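Ticket 42 – wall marks / board, Cinden room 6
Opened by: Olga Macedo
Status: open

Wall behind the cream table needs a touch up. Dark specks up near the corner, plus a pinkish brown spot right at the bottom where it meets the tabletop. Chip or crud, cant tell. Wiped the specks once in May, came back or never left. 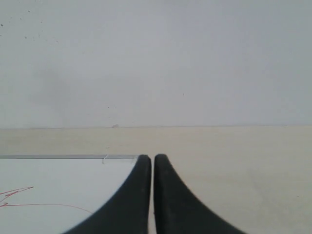
Red marker on the white board still there too. Tried the Urel spray, no luck – anyone got somthing stronger? Leave the metal edge alone pls.

Brijesh Yadav: will bring filler after 7.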